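Valtstead Vehicle Services -- Staff Meeting, Key Desk and Returns
Minutes, 8/24/23

Present: 9 staff from the key desk, two from Hubmann, one from Gostinen by phone. Minutes of the January meeting were accepted.

1. Key handling trial
Hubmann reported that the hand-held gripper work on key fobs continues at the table. The target is 78 usable runs per fob type before any arm is set up at the key desk. Staff asked for pad wear to be checked before each session. Agreed.
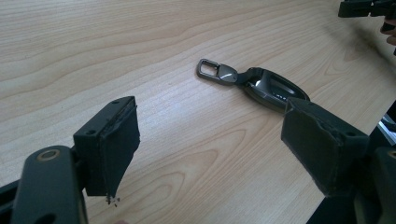 2. Changes to shifts
The night key desk would drop from three people to two once Lutus is running. Management said no one loses hours before the new year. The third person would move to returns, with 16 hours of paid training. Staff asked for this in writing -- management will send it.

3. Time at the table
Several people said their wrists are sore after long turns with both grippers. Turns are now limited to 21 minutes, then a switch. Sorting fobs onto the rack stays a manual job for now.

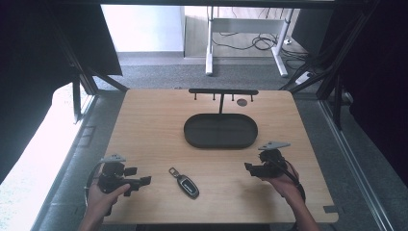

Minutes taken by the Key Desk Shift Lead, Valtstead

4. Other business
Gostinen asked who signs for a misplaced key when the arm handled it. Not settled -- carried over to the next meeting. Lockers will be moved after the carpet is cleaned.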